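3.2 Deposit-return behaviour in small food outlets

The second part of the study looked at what happens to glass bottles once a customer has bought a drink to have with a meal. Most earlier work on deposit schemes deals with supermarkets, where bottles are taken home and brought back in bulk. Cafes and bakeries are a different case. The drink is often finished on the premises, and it is left to the customer to decide whether the deposit is worth a walk back to the counter.

We worked with outlets in two towns, Aloswood and Claltimness. Both had run the same deposit scheme for a full year before the study began, so staff and regular customers knew the rules. In Aloswood the deposit was paid back in cash at the till. In Claltimness it was given as credit on a card issued by Illar, the company that also collects the empties. Outlets with fewer than four tables were left out, as were those that sold drinks only in cans or cartons.

Each outlet kept a tally sheet for glass bottles sold and glass bottles handed back on the same day. Bottles left on tables and cleared by staff were entered in a separate column. The sheets covered 4,000 sales in total. A short questionnaire was also left at the tills, and 289 customers filled it in. Questions were kept to one side of a card and asked how often the customer bought a bottled drink, whether they had claimed the deposit that day and, if they had not, why.

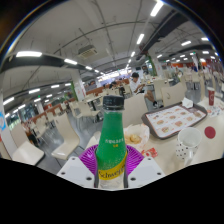

Figure 4. A green glass bottle with a screw cap and a bakery item in a paper wrapping.

Of the bottles sold, 1,000 were handed back at the counter by the customer and 800 were left on the table and cleared by staff. The remainder left the premises. Some of these will have been returned elsewhere, and the tally sheets cannot tell us how many. The same-day figures should therefore be read as a lower limit on returns as a whole.

Customers who left their bottle on the table gave two main reasons. The first was that the queue for the till was too long to join a second time. The second was a belief that staff would keep the deposit as a kind of tip. This second answer came up far more in Aloswood, where the money was paid in cash, and several outlets there confirmed that deposits on cleared bottles went into a shared jar. The scheme rules do not forbid this, but they do not mention it either.

The position of the return point also seemed to matter. Where a crate stood near the door, customers tended to put the bottle in it and leave without claiming anything. Ratanaporn, a bakery with branches in both towns, moved its crate from the door to the side of the till in February, part of the way through the study. We kept its sheets from before and after the move apart and report them in Section 3.4.

Caps were not recorded. Staff at several outlets told us that bottles came back without them more often than with them, and the collection company accepts both.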